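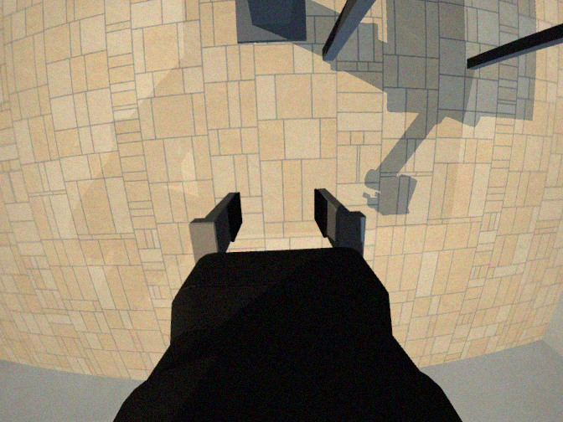
Elvia Orozco says the column called "runs" is useless unless you know which leaflet the row came from, and that she lost an evening to it before she found the notes file. Fair. Notes are now in here instead. Read this before you load anything.

Esosden Bus Leaflets — readme

What it is

Typed-up timetables from the old paper leaflets for the town and valley buses in Esosden. The folded kind, from the rack by the driver. A bit over half came out of the Bermúdez box (more on that below), the rest were mailed in or handed over at the library desk. 3000 rows, one row per departure per leaflet. Not per bus. Same bus printed in two leaflets = two rows, and that is on purpose.

Covers the Orance line, the Gronia line and the town loop. The school specials are not in. They were never printed properly, only taped up in the shelter.

Files

departures.csv — the main one
leaflets.csv — one row per leaflet, with color of paper, printer if given, who had it
stops.csv — stop names as printed plus the name we settled on
fixes.txt — running list of corrections, newest at top

Columns in departures.csv

leaflet: code, matches leaflets.csv
line: orance, gronia or loop
stop_printed: exactly as on the paper, misspellings kept
stop: cleaned name
time_printed: as on the paper, so "7.05" and "7:05" and "705" all turn up
time: 24 hour, with leading zero
runs: the letter code next to the time, if any
note: anything handwritten on the leaflet next to that time
sure: y or n, whether the typist was sure

About "runs"

The letters changed meaning. On the early leaflets S is school days. On the later ones S is Saturday and school days became a D. On one Gronia leaflet both are used and the key is torn off, so that one is left blank in the cleaned file and I would not guess. Always join on leaflet first. There is a small key table at the bottom of leaflets.csv, yes at the bottom, sorry, moving it to its own file when I get to it.

Stop names

Worst part of the job. The mill stop shows up as Mill, Old Mill, Mill Gate and Millgate and as far as anyone remembers it was the same pole the whole time. Church Corner and Church are two different stops. Do not merge them. The first version merged them and made the loop look faster than any bus could do it.

Gronia Upper and Gronia Top are the same until the road was redone, then diferent. Stops file has a "from leaflet" column for that.

How it got typed

By hand. We tried scanning and the software read every smudge as a decimal point. 4 of us typed, in July mostly, and each leaflet was read back aloud by a second person. Reading aloud caught more than looking did. The pink paper ones are the hardest, gray ink on pink, awful by lamp light. If sure = n it's probably a pink one.

The Bermúdez box

A shoebox of leaflets kept by the Bermúdez family shop, which sold the tickets. Lots of pencil on them. Pencil is in the note column word for word — "late Tues market" sort of thing, and a few phone numbers, which were taken out. Please don't ask for the numbers.

Known problems

Gap in the Orance line, one whole winter, no leaflet found. If you have one please write.
Times after midnight on the New Year's service are given as 24-something, not 00. Sorts better. Breaks some spreadsheets.
3 leaflets have no date anywhere. Placed by fare and paper color. Marked undated.
Some leaflets give only "then every half hour until". These are NOT filled in. One row with the text in note. If you want the gaps filled, do it in your own copy and say so.
Accents got mangled in an older download. If you see Berm and then garbage, get the file again.

What it's good for

Looking up when your grandmother could have got home from Orance. Comparing one leaflet with the next. Stop name history.

What it isn't good for

Working out how many people rode. Whether a bus actualy came. These are printed times and that's it, the 6:40 from Gronia was famous for not being the 6:40.

Use and credit

Free to copy, change, print, put on a wall. Credit "Esosden Bus Leaflets" and say which version. Corrections go at the library desk or by mail, with the leaflet code and the line you mean. A photo of the page helps a lot.

Still to do

Key table in its own file
Fares (half typed, not checked)
Second read of the pink ones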